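实验台任务数据采集进展

来源:Lendix 内部通讯 发布日期:2026年1月21日 星期三

双臂实验台的示范数据采集从去年7月开始筹备,目前进入第二阶段。本期通讯把这项工作的做法、进度和几处改动整理如下,供其他小组参考,也方便准备报名轮班的同事提前了解。

任务从哪里来

最初的需求由 Xu 实验室提出。他们每天要处理的台面杂务不少:把试管归位,把小包装耗材放进分格盒,把用过的镊子收回容器,再把台面清出来给下一批样品用。单看每一步都不难,难在物件小、材质杂,摆放位置每次都不一样。传统的示教编程要求物件放在固定位置,换一个盒子就得重新写一遍,实验室试过一段时间后放弃了。

现在的思路是由操作员遥控两条机械臂完成整个动作,把关节数据、夹爪开合和相机画面同步记录下来,再用这些记录训练策略模型。项目代号 Kisen,训练和评测由模型组负责,采集由我们负责。

第一阶段做了什么

第一阶段只采单臂抓取,目标是800条合格示范,去年年底前已经采满。物件限定为蓝盖试管和分格收纳盒,起始位置在台面中部随机摆放。模型组用这批数据训练出的第一个版本,抓取单支试管时表现稳定,两支试管靠在一起时经常夹空,或者把旁边那支带倒。

复查数据后发现,问题主要出在采集端。操作员摆物件时习惯把试管彼此分开,紧挨着的情形在数据里很少见,模型自然学不到。第二阶段的摆放规则因此改过,下面会讲到。

第二阶段的内容

第二阶段改为双臂任务,分成两类,每类先采200条。

第一类是收纳。操作员用一条臂取物,另一条臂在需要时扶住容器或者让出空间,把台面上的试管和小包装放入指定位置。

第二类是工具归位。主要对象是镊子和带环柄的钳子。金属件反光,从不同角度看差别很大,平放时又贴着桌面,夹爪很难伸到下面去。操作员现在的做法是先夹住一端抬起,再调整姿态。这个动作比较慢,但请不要为了节省时间跳过抬起这一步,跳过之后的轨迹在回放时偏差明显,质检基本都会退回。

每条示范从两臂回到准备姿态开始,到物件放稳、夹爪离开为止。中途掉落后重新拾起的,只要最后完成,一律保留,并在备注栏标记“重试”。第一阶段我们把这类记录全部删掉了,模型组后来提出希望补上,理由是模型在实际运行中也会掉东西,需要见过怎么补救。

摆放规则的改动

一、每班开始前,由采集软件随机生成一张摆放图,操作员照图摆放,不再凭手感。摆放图里有意加入了试管相邻、试管压住包装袋、物件靠近桌沿等情形。

二、每采满50条更换一次物件组合。可更换的包括包装袋、卡片、小盒和管架配件。塑料水盆、白色容器和橙色收纳盒属于固定布景,位置可以变,但不撤走。

三、台面污渍不必每次擦净。此前有人在班前把桌面擦得很干净,也有人不擦,两种情况混在一起本来没有坏处,所以保持原样即可,有积水时除外。

四、线缆在每班开始前检查一次。双臂同时往中间伸的时候,线缆弧度过大容易扫到容器,发现后请暂停并重新固定,不要边采边躲。

关于相机

第一阶段只用固定机位,画面覆盖整个工位。好处是布置简单,缺点是机械臂经常挡住物件,尤其是台面左后方的水盆一带。第二阶段在手腕处加了相机,与固定机位同步录制。同步误差目前由 Wastosine 的时间戳模块校正,每班开机后需要先运行一次校准程序,看到确认提示再开始采集。上周有一个班次漏做校准,整班数据暂时封存,模型组正在看能不能通过后期对齐挽回。

固定机位请勿移动。如果清洁时碰到支架,哪怕看上去没有变化,也请在值班表里写一句。

质检与退回

质检分两道。第一道由软件自动完成,检查时长、丢帧和关节限位。第二道由人工看回放,主要看三件事:物件最后是否放稳,夹爪有没有长时间停在原处不动,两臂有没有互相干涉。

目前退回最多的原因是停顿过长。操作员在两个动作之间思考下一步该抓什么,机械臂就悬在半空,模型会把这种停顿也学进去。建议开录之前先看一遍摆放图,想好顺序。真的拿不准时,直接作废重来,比硬采完更省事。作废不计入个人统计,这一点有同事问过,这里统一答复。

轮班与培训

每班安排2名操作员,一人遥控,一人摆放物件并做备注,中途互换。新报名的同事需要先完成练习任务,练习数据单独存放,不进入训练集。手腕不适或者近期有伤的同事请先不要排班,遥控手柄虽然轻,连续操作下来还是会累。

报名表在内网“采集”栏目下,每周更新一次空缺班次。任务说明书也放在同一页,请以页面上的最新版本为准,打印件上的旧规则已经不适用。

接下来的安排

收纳类采满后先交一批给模型组试训,工具归位类继续采。试训结果会影响后面的摆放图比例,如果某类情形明显薄弱,会临时加采。Xu 实验室还提出希望加入拧盖动作,现有夹爪能否胜任需要单独测试,暂不列入本阶段。

其他小组如需借用工位,请至少提前一周联系采集组,并说明是否需要改变固定布景。
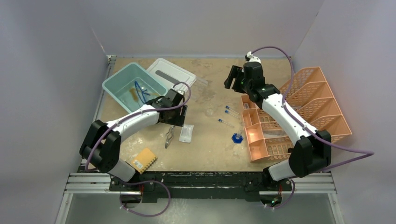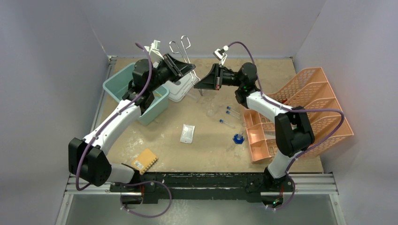

双臂采集工位,台面上有蓝盖试管、水盆和橙色分格收纳盒。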